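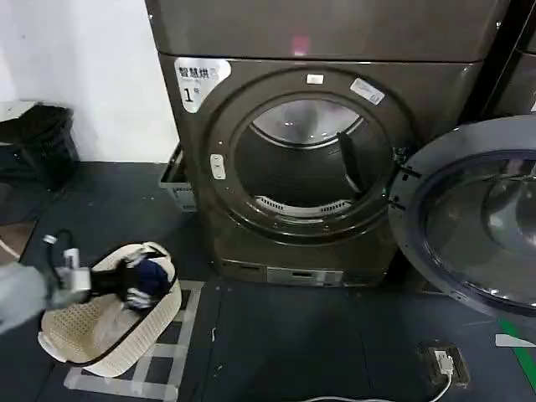

Dryer number one, drum empty.

Walk-testing indoor coverage for handheld digital radios

Last updated Sun 28 January

This procedure applies to security and patrol teams running Nulel handhelds through a single Esach repeater. It was written for the Rulla building and can be used on any site with one repeater and one control position. It covers voice coverage indoors. Data services and location reporting are tested separately.

Two operators are needed. One stays at the control position and the other walks the route. Both should know the channel plan and have the current codeplug loaded before starting.

Equipment

Two Nulel handhelds on the same firmware version, each with a fully charged battery and the standard-issue antenna
One spare battery
Speaker microphone, if the team carries one on shift
Floor plans at a scale that can be written on
Tablet or laptop with the Lysenko log template

Do not substitute a long antenna for the walk. If officers wear the radio on a belt with a speaker microphone, test it that way. A radio held upright at head height can give a result several decibels better than the same radio on the hip.

Step 1: Set the baseline

Stand outdoors with a clear path to the repeater antenna. Set the radio to high power and open the signal display (Menu, Utilities, RSSI). Record the reading in the first row of the log. Make a test call to control and confirm clear audio in both directions.

If the baseline is weaker than -74 dBm, stop and check the repeater output, the feeder and the antenna connectors. An indoor walk carried out on a faulty repeater has to be repeated in full.
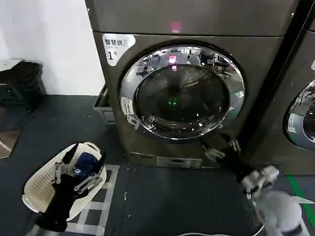 Polished rim around the round door of the number one machine.

Step 2: Mark the test points

Draw a grid over each floor plan with squares of around 12 metres. Put one test point in each square, then add points for stairwells, lifts, plant rooms, basements, toilets and any room with a fire door. Give each point a code made up of floor and number, such as G-07.

Leave out areas that staff cannot enter on shift. List them on the cover sheet so the gap is visible to whoever reads the results.
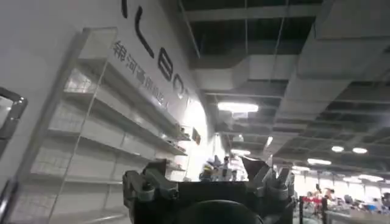

Each test point needs a written location that another operator can find on a later visit. Use fixed features, a distance and a facing direction. "Next to the white wall" is too loose for a wall the size of the one on the left here, which runs back toward the centre of the room; a usable entry gives the distance along the wall from the nearest corner and states which way the operator faced. Furniture and portable equipment should not be used as reference features.

Step 3: Walk the route

At each point:

Stand still and wait for the signal display to settle.
Record the RSSI.
Press the transmit key, wait for the permit tone, and read the point code and a short count.
Control repeats the code and gives an audio score.
Record both scores, inbound and outbound.

Score audio from 1 to 5, where 5 is clear, 3 is readable with some missing syllables, and 1 is unreadable. If the permit tone does not sound, try once more, then record the point as a fail and move on. Do not shift sideways to find a better spot.

Take lift readings with the doors shut.

Step 4: Grade the results

Pass: audio 4 or 5 in both directions, RSSI stronger than -100 dBm.
Marginal: audio 3 in either direction, or RSSI at or below -100 dBm with readable audio.
Fail: audio 2 or lower in either direction, or no permit tone.

Digital audio holds up well and then drops out over a short distance, so a marginal point should be treated as a risk even when the call was understood. Outbound scores that are consistently lower than inbound scores usually indicate a receive-side fault in the handheld. Swap radios and retest a sample of points.

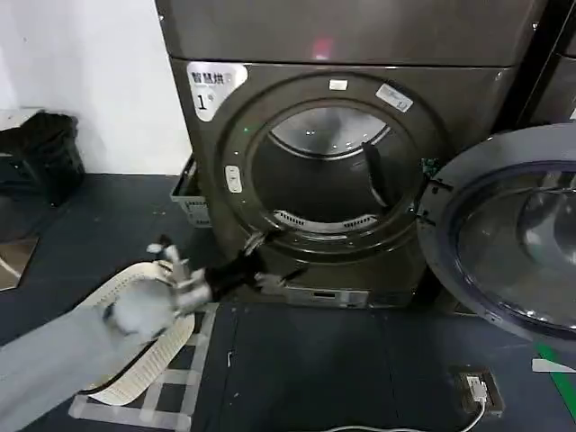
Door open to the right, green indicator lit.

Step 5: File the log

Enter the floor, point code, RSSI, both audio scores and the grade in Lysenko. Attach the marked-up plans as a single PDF. Record the radio serial numbers, firmware version, codeplug version and power setting in the header.

Repeat the full walk each September, and after any change to the repeater, antenna, feeder or internal walls. For a firmware update alone, retest the marginal and fail points only.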